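Une visite chez les robots

Comment une machine prend un œuf sans le casser

Par l'équipe des pages jeunesse de Candton

Samedi après-midi, l'atelier Sabatier a ouvert ses portes aux familles. Il se trouve à Skatden, derrière la gare des bus, dans un long bâtiment avec des fenêtres très hautes. Nous y sommes allés avec un carnet et beaucoup de questions. Voici ce que nous avons appris, expliqué pour les lecteurs à partir de 7 ans.

C'est quoi, un robot ?

Quand on dit « robot », beaucoup d'enfants pensent à un bonhomme en métal qui marche et qui parle. Dans l'atelier, aucun robot n'a de tête. Ce sont des bras. Un bras de robot est fixé à sa place, et il possède plusieurs articulations, comme ton épaule, ton coude et ton poignet. Au bout du bras, il y a une pince. La pince remplace la main, mais elle a seulement deux doigts.

Essaie chez toi : prends une gomme avec ton pouce et ton index, sans utiliser les autres doigts. Maintenant, pose-la debout sur la table. Tu y arrives, mais il faut faire attention. Le bras travaille toujours de cette façon.

Pourquoi des œufs ?

Le programme montré pendant la visite s'appelle Draltora. Son exercice préféré est de ranger des œufs dans une boîte. Un œuf est un objet difficile pour une machine. Il est lisse, il roule, et il n'est pas tout à fait rond. Surtout, sa coquille est mince. Si la pince serre trop peu, l'œuf glisse. Si elle serre trop fort, crac !

Toi, tu sens tout de suite dans tes doigts si l'œuf tient bien. Tu ne réfléchis même pas. Le robot doit calculer cette force. Les ingénieurs lui donnent une limite, et quand la pince arrive à cette limite, elle s'arrête de serrer.

Comment le robot voit-il ?

Le bras porte une petite caméra à côté de la pince. Elle est placée un peu comme un œil que tu aurais sur le poignet. C'est une drôle d'idée, mais elle est très pratique : quand la pince s'approche d'un objet, la caméra s'approche aussi, et l'objet devient plus grand dans l'image.

Une image ne suffit pas. L'ordinateur doit encore comprendre ce qu'elle montre. Où finit un œuf et où commence le suivant ? Quelle place est libre, quelle place est déjà prise ? Pour un enfant c'est facile, mais l'ordinateur a besoin de regarder beaucoup d'exemples. Une ingénieure nous a dit que Draltora a appris avec 3 166 essais, et que 2 960 ont été réussis. Nous avons fait la soustraction dans le car : il reste 206 essais ratés. Les essais ratés sont gardés aussi, ils aident à corriger le programme.

Comment lui apprend-on les gestes ?

Au début, une personne guide le bras avec une manette. Elle avance, elle descend, elle ferme la pince, elle remonte. L'ordinateur enregistre les mouvements et les images en même temps. Après beaucoup de répétitions, il essaie tout seul. 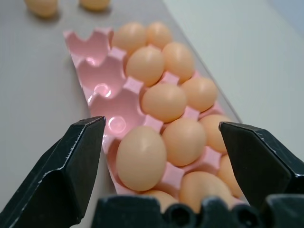

Pour bien ranger, le robot suit toujours le même ordre. D'abord il cherche un œuf qui n'est pas encore dans la boîte. Ensuite il ouvre ses doigts assez grand et il descend lentement. Il serre un petit peu, il soulève, puis il cherche un creux vide. Le moment le plus délicat est le dernier, car il faut lâcher l'œuf assez bas pour qu'il ne tombe pas sur ses voisins.

Un garçon dans le public a demandé si le robot était fatigué à la fin de la journée. La réponse est non, un moteur n'a pas sommeil. Mais il peut chauffer, et les pièces s'usent, alors il faut les vérifier souvent.

Une fille a demandé s'il savait faire une omelette. Pas encore ! Casser un œuf proprement dans un bol est un autre geste, et il faudrait recommencer tout l'apprentissage.

Les mots à retenir

Articulation : l'endroit où le bras peut plier ou tourner.
Pince : la partie qui attrape les objets.
Programme : la liste des instructions que l'ordinateur suit.

À toi de jouer

Prends une boîte à œufs vide et quelques balles de ping-pong. Demande à un ami de fermer les yeux et guide-le seulement avec ta voix : « avance », « à gauche », « descends », « ouvre ». Il doit mettre chaque balle dans un creux. Ensuite, échangez vos rôles. Tu vas voir que les instructions doivent être très précises, et que « un peu plus par là » ne marche pas du tout.

L'atelier Sabatier ouvre de nouveau ses portes en janvier. L'entrée est gratuite pour les enfants, et il faut venir avec un adulte.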